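Re: Lime mortar in a cold cellar?

On March 25, 2019, Bart Van den Broek wrote:
> Has anyone repointed below grade with lime? The old cement
> in our Jotville cellar is falling out in chunks and I don't
> want to put more of it back.

Bart — yes, and I loved every minute of it! We did our place in Trirnholm two summers ago and I'd start over tomorrow. Rake the joints out by hand (a plugging chisel, no grinder, please), brush them clean, and mist the brick the night before. 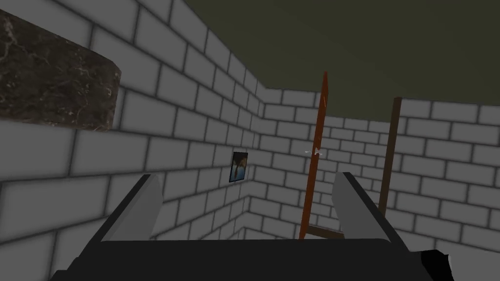
Then go slowly. I mixed 3 parts sharp sand to one of lime and packed it in thin layers, with damp burlap hung over each stretch for days. Claeys sold me the sand and let me take home a small bag first to check the color — such a good idea.

Do wait for warmer weather. I tried a corner in February and it stayed soft as cheese. Which side of the house is your worst wall on?

Greta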